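Limescale and the airing cupboard

7 April 2023

The flat in Susmont has very hard water. I moved in last November, and by the new year the towels had gone stiff enough to stand up on their own. The shirts were better, but the dark ones had a grey bloom along the seams. I assumed the machine was at fault and ran two empty hot washes, which made no difference.

Hard water carries dissolved calcium and magnesium. Both react with soap and, to a lesser degree, with detergent, and part of each dose is used up before it does any cleaning. What is left over settles in the cloth. Adding more powder helps up to a point. Past that point the rinse can't clear it and the towels get worse.

The test strips gave a reading near the top of their scale. The powder box has a dosing table on the back with separate columns for soft, medium and hard water, and I had been using the soft column out of habit from the old place. Moving to the hard column fixed most of the greyness within a few washes. For the towels I also stopped using fabric conditioner, as it coats the loops and they take up less water.

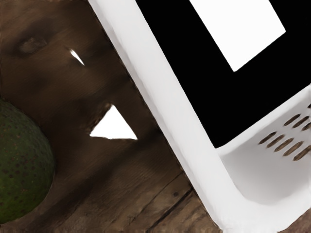 White plastic basket on a brown wooden surface.

Drying was the second half of the problem. The airing cupboard has slatted shelves above the hot water tank, and I was folding towels on to them straight from the spin. Folded cloth dries from the outside in, slowly, and the fibres set flat. I now hang towels over the rail until they are nearly dry and only then move them to the shelves.

Spin speed matters less than I expected. I tried the same load at the two highest settings and weighed it after each one. The difference was 200 g, worth having in winter but not enough to change how the towels felt.

Daranee Kaewsai wrote to ask about white vinegar in the rinse drawer. I tried it for a month. The towels were a little softer, but vinegar is hard on some rubber seals and I have gone back to plain water.

Next job is the kettle, then the shower head, which has 14 holes blocked out of however many it started with.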